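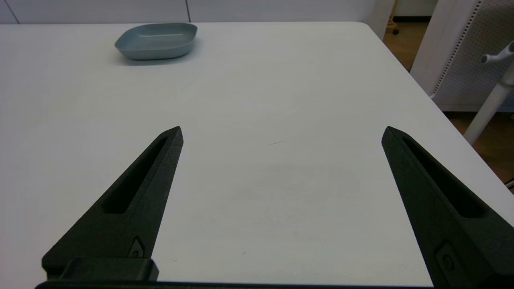
Overview

Naylor is a planning and control program for two-armed table robots. It was written at Lonside, a small software firm in Dendelwood, and first released in November. It takes in camera views, picks a grasp and sends joint targets to the arms.

Perception

Each wrist camera is calibrated against its own fingers, which stay in view at all times.

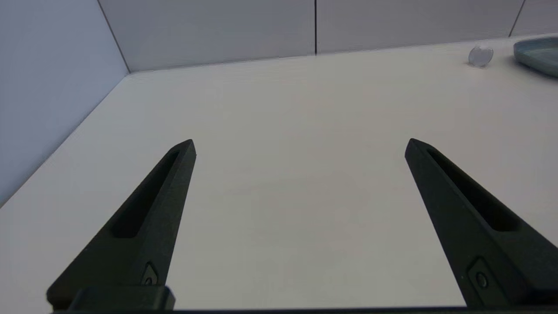 What happens when an object leaves the wrist view?
The planner keeps its last known position for 42 frames, then asks the head camera for a new one.

Planning

Paths are worked out by a library called Flestitz, which tries up to 700 candidate paths per request. Both arms share one collision model —
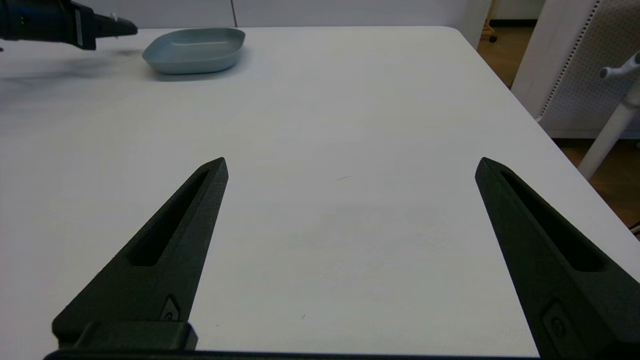

so a path for the right arm is refused if it would pass through space already booked by the left. The booking lapses after 5 seconds unless renewed.

Head view

Naylor uses the head camera for coarse positions and the wrist cameras for the final approach. Small shiny items are harder to place than matt ones, as highlights shift when the view changes. A silver piece close to the open jaws, with the blue-gray plate further off, calls for both views — the head camera for the plate, the wrist for the piece. 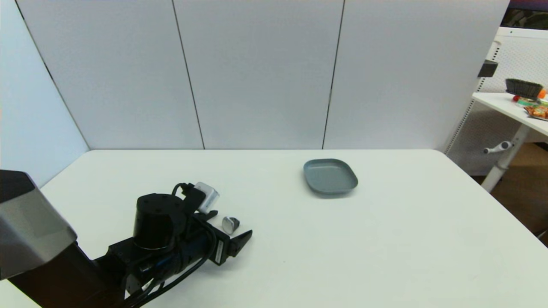

Tooling comes as a log viewer and a replay command. Replay runs a saved session through the planner without moving the arms, and marks any step where the new path differs from the old. Background areas are masked out before matching, so the pegboard and the green tape on the side table play no part in the result. The current release has 152 replay tests.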